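Moltix bench gallery, Saturday, August 23, 2025

Quick page so people stop asking in chat what we do down here all day. We're collecting examples for the picking model – a person drives the arms, the arms do the job, everything gets logged, the model learns from the log. Two arms, one table, a lot of boxes. 2119 episodes kept so far. 431 of those are box picks, the rest is older stuff (stacking, handovers, the towel thing we gave up on).

Only one picture up yet, the other slots are notes until I get the rest off the drive. Will fill in as I go.

## How a run goes

Reset the table. Put the box down somewhere a bit different from last time, does not need to be pretty. Driver gets in position, second person calls start. Reach, grab, lift, set down, arms home. Call stop. Mark it good or bad right then, not at the end of the day – we tried end of day and nobody could remember which was wich.

Bad ones get kept too, just in their own folder. Munro wants them for the failure set.

## Box pick

Right arm down in the white box, green light lit on the gripper. Crowded in there, lots of dark red. Left arm across from it, jaws pointing in over the table. Little round yellow piece lying on the wood next to the box.

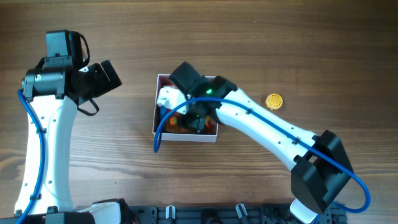 ## Handover (picture to come)

Right arm picks, left arm takes it, left arm sets it down. Slowest task we have. Drivers rush the middle part and both grippers end up pulling on the same thing. Pause before letting go! A short one is fine, the model needs to see it.

## Single item, bare table (picture to come)

The easy set. One item, no box, new spot every time. Good for training new drivers, half a morning and they've got it. Please use the whole table, we have way too many with the item dead center.

## Labels

Short sentence per run, plain words. "Pick the orange one out of the box" is fine. "Execute retreival of target" is not. Labels go in the Ulta sheet, same row as the run number. If you skip a row, say so in the notes colum and leave it blank.

## Still to do

- deeper boxes, same drivers
- re-record the 2 sessions with the clock out of sync
- more left arm picks, set is very lopsided
- send the next batch to Nultemano for checking, then freeze the set in November

More pictures next week if the drive behaves.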